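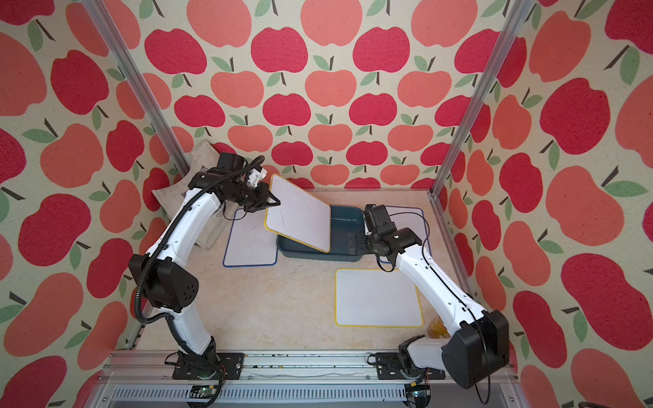
Left arm with a yellow-bordered board over the tray, right gripper at the rim.

8/26/21, cell 2, whiteboards and tray

Teleop with Evdokia on the leaders, me logging. Task prompt stays "put the boards in the tray". 34 episodes kept out of nearly 67 started. Most rejects are the left gripper closing on the table next to the board edge.

What helped: grasp a short edge, lift, tilt, then bring it over the tray. The right arm stays low near the rim until the board is over. Emiliano wants the right gripper to hold the rim during release – try it on the next batch, log it under a separate tag.

Left wrist lags the leader slightly at full extension. Re-zeroed once, no change. Ask Ritva whether the Werkero driver still filters joint 5.

Apple wallpaper stays up until the Politis set is done. Blue and yellow borders go under one label for now.

Open: conduit slack on the left arm, episode length cap.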